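Ticket 21: Bottom heat low on lower deck, Gebremichael oven, Trolcombe shop
Opened by: Nélida Ocampo
Assigned to: Ferhat Uysal
Priority: Urgent (changed to Normal by system, changed back by Nélida, changed to Normal by system)
Status: Resolved, pending parts

Mon 1 October, 5:10 am, Nélida Ocampo
Lower deck is baking tops and forgetting bottoms. Buns come out shiny and handsome and then you turn one over and it looks like it's been on holiday in Ullville in winter. Upper deck is fine. Same dough, same trays, same tired person loading them. Display says the sole is at temperature. The sole disagrees. I have tried turning it off and on, and I'm mentioning it now so the first reply doesn't have to.

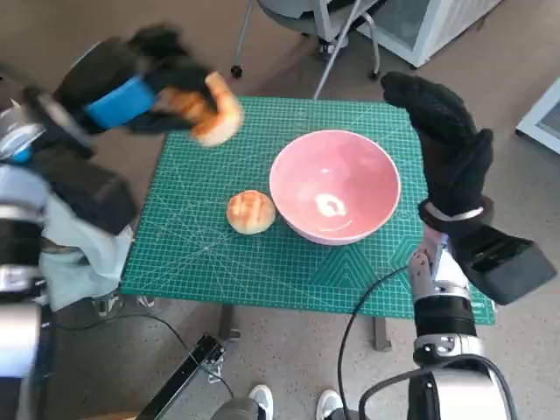
Golden bun next to the pink bowl. Cross split on top, paler underneath.

5:55 am, Ferhat Uysal
Morning. Thanks for pre-empting my best material. Few questions:
- Did this start overnight or has it been creeping up?
- Any error on the Bellum controller?
- Has anyone changed the bake program?
- What's the hour counter showing?

6:20 am, Nélida Ocampo
Creeping, I think. I've been adding a minute here and there since August and calling it the flour. No error on the Bellum. It shows a small green tick, which I've come to take personally. Nobody has touched the program as far as I know, but Daichi was in on the weekend and he likes a menu. Hour counter is 1,525.

6:45 am, Daichi Furukawa
I did not touch the program. I looked at the program. I also changed the language to see if it had Japanese, and it didn't, so I changed it back.

7:05 am, Ferhat Uysal
Right. Could you go into Settings, then Decks, then Lower, and read me the top/bottom split? It should be even for soft rolls.

7:30 am, Nélida Ocampo
It's even. I've checked it twice and had a coffee in between in case that helped.

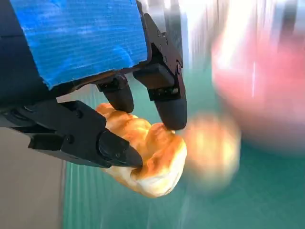

7:50 am, Ferhat Uysal
If the split is even and the sole is still cold, we're down to elements, relay or probe. There are two bottom elements on that deck, wired separately, and when one goes the other will carry on heroically and the probe, which sits right beside the survivor, reports that all is well. A top that's gone golden brown, like the bread here, tells me very little by itself, sorry. Top heat does that job whether the sole turns up for work or not. What I need is the sole measured left and right. Have you got an infrared thermometer? Empty the deck, shut the door, wait until it says it's ready, then take a reading on each side. Please don't use the meat one.

8:40 am, Nélida Ocampo
Found the infrared one in the drawer with the dead batteries, containing dead batteries. Borrowed some from the wall clock, so if I'm late with anything today that's why. Right side matches the display. Left side is miles under. I ran it again with the deck rested and got the same.

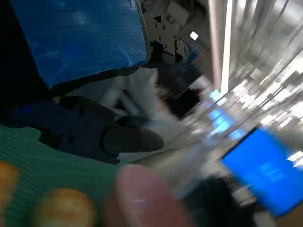 That would also explain why Fung-ping's trays have been fine all month. She loads from the right and I load from the left, and I'd been putting it down to character.

9:00 am, Fung-ping Chiang
It could still be character.

9:15 am, Ferhat Uysal
Left bottom element, then, or the relay feeding it. Please leave the lower deck off and don't open the side panel. I know there's a screwdriver in your apron. Siu-fong is out your way this arvo and will test both with the power isolated. In the meantime use the upper deck and rotate your trays halfway.

2:35 pm, Siu-fong Fu
On site. Isolated at the board. Right element tests fine. Left is open circuit, so that's the culprit. Relay contacts look healthy. Found a teaspoon behind the panel, origin unknown, returned to management. Disconnected the left element and tagged the deck out of service.
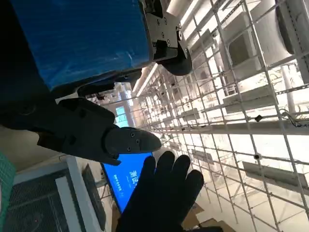

Resolution notes, Ferhat Uysal
Cause: failed left bottom element, lower deck. Probe placement hid it from the controller.
Fix: replacement element ordered, Siu-fong to fit. I've asked for the pair to be changed together, as the other one has done all the work for weeks.
After fitting: run the deck empty for a full heat cycle, take left and right readings again, then put the bake times back to where they were in August.
Customer to confirm before close.

4:10 pm, Nélida Ocampo
Confirmed. Please also note the wall clock needs batteries.

4:12 pm, System
Your request "wall clock" has been opened as a new ticket. Priority: Urgent.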